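The man who walks the hill path

I met Bjartur Riis at the bottom of the Watholm path, and before I'd even gotten my notebook out he was asking if I had decent shoes on. (I did, more or less!)

Bjartur has been looking after the path for 12 years, ever since he moved to Ridholm and got tired of driving to the top of the hill for his mail. "It's 263 steps for me from the bus stop to the first bend," he told me. "My wife says it's more. Her legs are shorter."

He walks it twice a day, usually with a rake over his shoulder, and he talks the whole way up, so I mostly listened and tried to keep my breath. The slabs were poured by a local outfit called Eyvindsson, he said, and he remembers them being almost white. I asked if he missed that. "No, no. White was ugly. It looked like a parking lot. I like it gray, I like it with the stains."
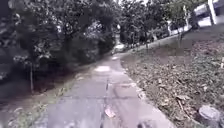

The Watholm path, heading uphill between the trees.

What he really wanted to talk about was leaves. He clears the paving and leaves the bank alone, and he has had arguments over it. "People call me and say, Bjartur, the slope is a mess. Well, it's a slope! The grass comes up through it fine. You rake that bank bare and the first big rain puts the dirt on the path, and then who's out there with a shovel?"

The curb along the bank side is his favorite part, which I did not see coming. He says it keeps most of the mud where it belongs, and in September he spent six mornings scraping moss off it with a paint scraper.

I wanted to know about the seam between the slabs too, because I'd caught myself walking along it like a kid. He laughed at that. "Everybody does. I do it, and I'm 2 knee operations in."

We stopped at the bend so he could retie a boot, and he asked if I was coming back down the same way.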